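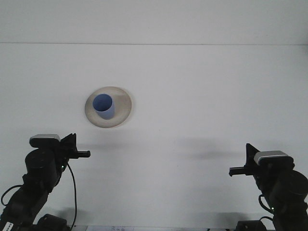 Blue cup on a beige plate.

Prarnlow Plate and Cup Hire - Frequently Asked Questions

Last updated Wed 8 December

These are the questions we get most by phone and email. If yours isn't covered, the contact details are at the bottom of the page.

ORDERING

What do you hire out?

Plates, cups, bowls, saucers and serving platters for parties, wakes, morning teas, school events and share houses that have run out of everything. We don't hire cutlery, glassware, tables or chairs. Tablecloths are available in white only.

Do the cups and plates match?

Some do. We sort everything by colour, and most people pick one colour for the plates and another for the cups. Blue with cream is the pairing we send out most often. If you want a single matching set for the whole table, order it early and put "one colour" in the notes. Within any colour there will be small differences in shade, as we have bought stock over several years and from more than one supplier.

How many pieces can I get in one colour?

At the moment we hold 181 blue cups and 107 plates in the cream and beige group. Green, grey and white are smaller groups and the numbers change with breakages, so check the availability box when you choose your date. If the colour you want is short we can top up from another one. Tell us which colour you'd accept and we won't ring you about it.

Is there a minimum order?

No minimum if you pick up. For delivery the minimum hire value is $60.

How far ahead do I need to book?

Two weeks is comfortable for most of the year. December and the Easter and Anzac Day stretch in April fill up well before that, and we stop taking new delivery orders once the van is full. Pick-up orders stay open longer.

Can I have a look before I book?

Yes. The showroom at the front of the warehouse has one of everything on the shelves. You can take pieces down, put cups on plates and see what you like. No appointment needed during opening hours. You can also bring your own tablecloth or napkin to check a colour against, and plenty of people do.

Can I order samples at home?

You can borrow up to four pieces for three nights for $5, pick-up only. The $5 comes off your hire if you go ahead.

SETTING OUT
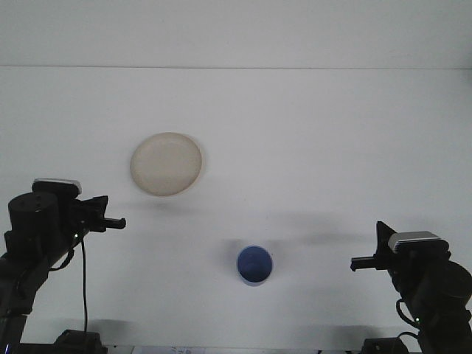
Round cream plate with a blue cup, set down separately on a white table.

Should the cup go on the plate or beside it?

Either. There's no rule for a casual table. For a buffet we suggest standing the cup on the plate so guests can collect both in one go, then they can put the cup down on its own once they're seated. For a sit-down meal put the cup to the upper right of the plate, far enough away that someone can cut their food without knocking it.

Won't the cup slide around if it's on a plate?

It can if the plate is tilted. Plates with a raised rim will usually stop a cup from going over the edge, but carry them level and don't fill the cup first. If staff are carrying several settings at once, stack the plates and bring the cups on a tray.

Does the cup have to sit in the middle of the plate?

No. Putting it to one side leaves room for a biscuit or a slice of cake. At a morning tea this saves you hiring saucers as well, and the side plate does both jobs.

How much room should I allow for each person?

Allow 60 cm of table edge per person for a plate, a cup and cutlery. You can squeeze to 50 cm for kids or for a stand-up afternoon tea where people come and go. Our standard white cloth fits a 1.8 m trestle with a decent drop on all sides.

What goes with the blue cups?

Cream, beige, white and grey plates all work. Blue on blue is harder, as the blues in our stock run from a lavender sort of blue to a stronger cornflower and they can look like a mistake side by side. On a plain white cloth or a bare white table the cream plates show up softly and the blue cups do most of the work. If you want the plates to stand out more, use a darker cloth or a runner down the middle.

Why does the colour look different on my screen?

Screens and room lighting both shift it. Our cream plates can look tan under warm globes and close to white under cool ones. If colour matters a lot for your event, come in or use the sample loan.

Can I stack the cups?

Two high for the straight-sided cups. Don't stack anything with a handle. Plates can go up to 20 in a stack on a firm table, all the same size, with no small plates hidden among the big ones.

FOOD AND DRINK

Can I put hot drinks in all of the cups?

Check the tag on the crate. A green tag means hot and cold drinks, a blue tag means cold drinks only. The tag colour has nothing to do with the colour of the cup.

Can the plates go in the microwave or the oven?

Microwave is fine for green-tag crates. Nothing we hire should go in an oven, under a grill or on a cooktop, whatever the tag says. Plates can be warmed in a commercial plate warmer on its lowest setting.

Can kids use them?

Yes, and for children's parties ask for the Skokby range. It's lighter, it comes in the same main colours, and the replacement charge is lower. Skokby pieces have their own crates, so please don't mix them in with the rest when you pack up.

PICK-UP AND DELIVERY

Where do I pick up?

From the warehouse at 18 Stefanou Road, Sukgate. Drive in past the showroom and stop at the roller door on the left. Bring your booking number. One person can manage the crates for up to 40 settings, anything over that is easier with two people.

Will it fit in my car?

A crate is 60 cm by 40 cm and 32 cm high. One crate holds 25 dinner plates or 36 cups. A small hatchback with the back seats down takes six crates. Plates are heavy, so put the plate crates on the floor of the boot and the cups on top.

Where do you deliver?

Anywhere in Sukgate and out as far as the highway turn-off. The delivery charge is shown when you enter your address. We deliver to the front door, hall door or loading bay at ground level. Stairs need to be arranged beforehand and cost extra.

When will the van come?

Deliveries go out the day before your event between 9 am and 3 pm, and we text when the van is on its way. Collections are the next working day after the event. If the venue has to be cleared the same night, ring us before you book. We can sometimes do it and sometimes not.

Can someone else sign for it?

Yes, any adult. Put their name and mobile in the notes.

PACKING UP AND RETURNS

Do I have to wash everything?

No. Scrape off the food, tip out the drinks and give pieces a quick rinse if there's a sink handy. Washing is included in the hire price and everything goes through our machine again regardless.

How do I pack the crates?

Plates stand on their edge in the slots, all facing the same way. Cups go upside down in the divided crates, one to a space. There is a lid for each crate - clip both ends before you lift. Please don't put cups in with the plates, even if there's space left.

Do I need to count everything?

We count it in when it comes back, and you'll get an email with the result within two working days. It's worth checking the kitchen, the fridge and the garden before you clip the lids. Cups end up on windowsills and under chairs. They get left in bathrooms too.

What if something is broken or chipped?

Put the bits in a paper bag if it's safe to pick them up, and leave the bag on top of the crate. Chipped pieces go back in the crate with a strip of the masking tape we supply. The first two breakages in any order over 50 pieces are free. After that it's $7 a cup and $9 a plate, or $4 for anything in the Skokby range.

I found one of your cups a week later. What now?

Drop it back to the showroom or leave it in the tub outside the roller door. If you've already been charged for it we'll refund you in full, up to 60 days after the hire.

I sent back one of my own plates by accident. Can I get it back?

Probably. Anything that isn't ours goes on the shelf behind the counter and stays there for three months. Email a photo or a description, including the size if you know it. We have a lot of white dinner plates on that shelf.

PAYMENT AND CHANGES

When do I pay?

A 20 per cent deposit when you book and the rest a week before pick-up or delivery. We take cards and bank transfer. Cash is fine at the showroom.

Can I change the numbers?

Yes, up to three working days before the hire. You can go down by a quarter of the order without a fee. You can go up as long as we have the stock.

What if I cancel?

More than 14 days out, we refund everything including the deposit. Inside 14 days we keep the deposit. Inside three days the full amount is payable, but you can move the booking once to another date in the next 12 months.

Do you sell the old stock?

Yes, when a colour gets down to a handful of pieces we clear it from the showroom. Prices are on the shelf and we don't hold items. The next clearance is planned for April.

CONTACT

Prarnlow Plate and Cup Hire
18 Stefanou Road, Sukgate
Post: PO Box 3349, Sukgate

Showroom hours: Monday to Friday 8.30 am to 4.30 pm, Saturday 9 am to noon. Closed Sundays and public holidays.

For changes to a booking, please have your booking number ready. It's in the subject line of your confirmation email.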